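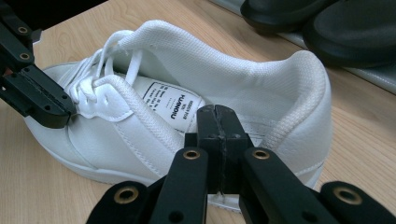
Returns Handler and Gripper Operator – Zastdale footwear returns centre

Permanent, full time or part time. Five positions.

Zastdale handles returned footwear for online shops. Shoes come back to us in cartons, satchels and now and then a pillowcase. Our team opens them, checks them, re-laces them, matches the pairs and decides whether they go back on sale, go to repair or go to recycling. At the moment 38 people work on the floor, across an early and a late shift.

Since October we have been bringing in automation on the sorting benches. The system is called Gokadar. It is a pair of robot arms that pick up a shoe, turn it over and pass it to the next station. Before the arms can do a task, people have to show how it is done, using hand-held grippers at an ordinary table. That work is a large part of this job.

What has changed on the floor

Staff asked us to be upfront about this in our ads, so we will be.

The old pairing line is gone. Those who worked on it moved to inspection, to repairs or to the gripper tables, on the same pay or better. Two people chose to leave and were paid out. Lifting is down, and so is the repeated bending at the cartons. There is more standing at a table and more concentration in short bursts, and some people find that more tiring than the old work. There is also less chat, as the tables are further apart than the pairing line was. We have lengthened the morning break, which has helped a bit.

We have an agreement with our staff that no permanent position will be cut because of Gokadar while it is being brought in. The full wording is on the noticeboard in the lunch room and we will send you a copy with your interview details.

What you will do

On the gripper tables you will work with a gripper in each hand. Tasks include turning shoes, holding a collar open so the label can be read, tucking laces and setting pairs side by side. You will repeat each task many times, with different shoes, and note any that went wrong. Bad attempts get marked as bad. Please don't hide them.

On the inspection benches you will check soles, stitching and lining by hand, and look over the shoes that Gokadar has set aside as doubtful. Your call overrides the machine's. If the same kind of mistake keeps coming up, you tell the shift lead and it goes on the list for more table work.

Everyone rotates. No one does more than two hours on the grippers at a stretch, and most days are split half and half.

What we are looking for

You don't need experience with robots or computers. Warehouse, retail, sewing, kitchen or shoe repair work are all useful. You should have steady hands, be comfortable doing the same thing carefully for a good while, and be willing to say when something isn't working. The grippers suit left- and right-handed people. If you have had a wrist or shoulder injury, please apply anyway and talk to us about it – we can change the rotation or table height.

You must be able to read shoe labels and write short notes in English. A forklift ticket is handy but not required.

Pay and hours

Pay is $1,089 a week before tax for full-time hours, with the usual loading for the late shift. Part-time hours are paid at the same rate. Training is paid from the first day and takes two weeks, mostly at the table beside an experienced operator. Parking is free. The bus stops at the Raltetti Road gate.

How to apply

Send a resume, or just a page about the jobs you have had, to Divya Kotian in the site office. You can also drop it at the front counter before 4 pm. Interviews are with Divya and Vanderleia Miranda, who leads the early shift, and include half an hour trying the grippers. It isn't a test of speed.

For questions about the work itself, ask for Rohani Manurung. She was on the pairing line before the change and now trains new operators.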